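Vending prices in the break room, who sets them?

serkell_dan
Posted 7:42 am
Our building in Toledo switched snack suppliers in February and the chips went up again. Same bag, smaller weight. The old one said 245 grams on the family size, the new one says 227, and it costs more. Does the supplier set the price or does the building?

Joltus
Posted 8:15 am
Both. The supplier has a list price and the building adds a cut. Ask to see the contract. Ours had a clause letting them raise prices every 6 months without telling anyone.

iller_west
Posted 8:31 am
Skip the machine. We dropped ours and went to an honor box. Buy at the warehouse club, put it out, people pay into a jar. We spend 300 dollars a month and it comes back.
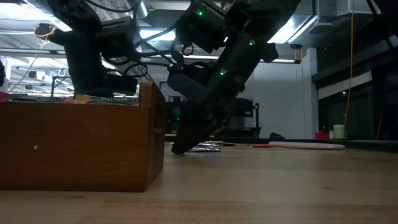

Snack box, wooden, colorful wrappers inside

You want something with sides so the packs stay put. A flat tray ends up all over the counter.

plainrye
Posted 9:04 am
Honor boxes work in a small office. We tried one on a floor with three companies sharing a kitchen and the jar was short every week. I'd take the machine, even with the markup.

iller_west
Posted 9:10 am
Then put it inside your own office and leave the shared kitchen out of it.

plainrye
Posted 9:22 am
We don't have a counter in our office. Also somebody has to do the shopping, and that person's time isn't free. Add that in and your prices look a lot like the machine's.

serkell_dan
Posted 11:50 am
Asked the front desk. The building takes a cut but she wouldn't say how much. She did say the supplier picks the sizes. No contract yet, she has to check with the owner.

Joltus
Posted 12:06 pm
Get the request in writing. Ask for the renewal date too. You have a better chance of changing anything before it renews.

serkell_dan
Posted 12:18 pm
Will do. Emailing her after lunch.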